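School supply swap comes back to Lastudau in February

20/11/2023

If your kitchen drawer looks anything like mine, you've got a dozen pens in there that nobody in the house remembers buying. Good news, then! The Lastudau supply swap is coming back in February, and this time it's moving out of the library hallway and into the old Skosten showroom on the corner, which has heat, parking and a door wide enough for a stroller.

I went last year mostly to get rid of a box of binders and came home with a three-hole punch, two rulers and a stapler that I love more than I should. The idea is simple. You bring in whatever school and office stuff you aren't using, you put it on a table, and you take what you need. You don't have to bring something to take something, and there's no ticket or sign-in sheet. Families with kids in school get the first hour to themselves, and after that it's open to everyone until the tables are bare or the lights go off.

Last winter 484 items changed hands in one afternoon, which the organizers tell me was a lot more than they had planned for (they ran out of tables and ended up using the floor). So there will be 40 tables this time, with 10 of them set aside for art supplies only. The paint and the good colored pencils went in the first few minutes last year, and plenty of people were grumpy about it. I was one of them.

Vorko, the stationery store on the square, is pitching in with 60 new backpacks. Those will be handed out through the schools beforehand, so please don't line up at the swap hoping for one. The Vukadinović bakery next door is staying open late and says it'll have soup on, and I plan to hold them to that.

What should you bring? Highlighters, pens, folders, scissors, calculators, desk trays, notebooks with most of their pages left. Please try the pens first – a quick scribble on scrap paper will do it. Leave the dead batteries and the old printer cartridges at home, as there's no way to recycle them on site. Textbooks are a no this year too, and I'm sorry about that one, but they're heavy and hardly any of them got picked up.

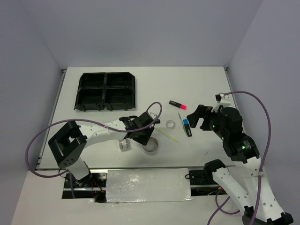
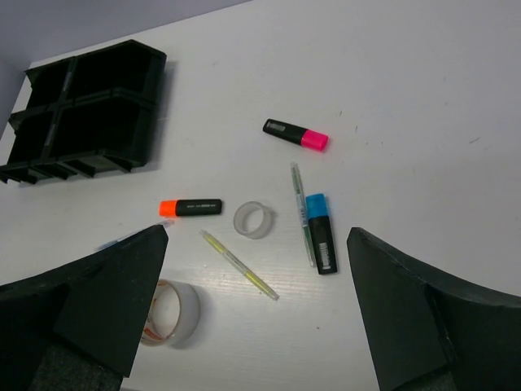

Could the drop-off hours please be later this time, asked one reader who wrote in after our first short notice about the move. Last year everything had to be in by noon, she said, and anyone on an early shift was out of luck. She ended up handing her bag to a neighbor, and she'd like to carry it in herself for once.

I passed that along and the answer is yes. You'll be able to leave things at the showroom the evening before, as well as on the morning of the swap. Bags and boxes are both fine, but put the small stuff in something that closes – I spent a good part of last year's swap on my knees chasing paper clips.

The exact date is still being worked out with the building's owner, and I'll post it here as soon as I have it. If you can lend a folding table, leave a note at the Vorko counter with your phone number and someone will call you back.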